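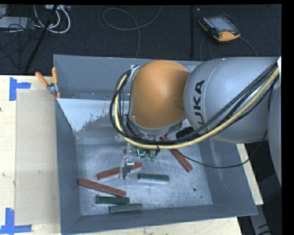
KUKA arm over a gray metal bin.

4 min read

Search stories Go

The Registration Window

The league office in Brumgate closed player registration at 17:00. At 16:22 Didier Ferrand had 70 forms in the tray and one that did not balance.

The form was for a left back, transferring from Surnmont to Bailly. Fee: 2,000. Appearances: 295. Under Rule 14, appearances had to match the match cards held on file. Ferrand pulled the cards and added them twice. The total was 294.

He telephoned Bailly. Loïc Gilbert, club secretary, answered on the second ring.

"You are one short," Ferrand said.

"The December match against Nakix," Gilbert said. "Abandoned at the hour. Fog."

"An abandoned match is void."

"The result is void. Read 14(c). Appearances stand if the referee signed the card."

Ferrand read 14(c). It said what Gilbert claimed. He went down to the basement, where void cards were kept by serial number, and found card 871 in the third drawer. The ink had spread. The left back was listed at number three, booked in the ninth minute. The box for the referee's signature held a short diagonal line.

He carried it upstairs and compared it with four other cards from the same referee. Two had full signatures. Two had the line.

It was 16:51. The rule did not define a signature.

Ferrand wrote "295, see card 871" in the margin, initialed it, and stamped the form Sat 28 June. Then he put the card back in the drawer and locked the tray.

Gilbert rang at 17:04. Ferrand let it ring.

Comments (3)

touchline_ed: We lost a cup tie over a rule like 14(c).

Marrow: Does the booking still count too?

pkeeper: Wanted one more page of this.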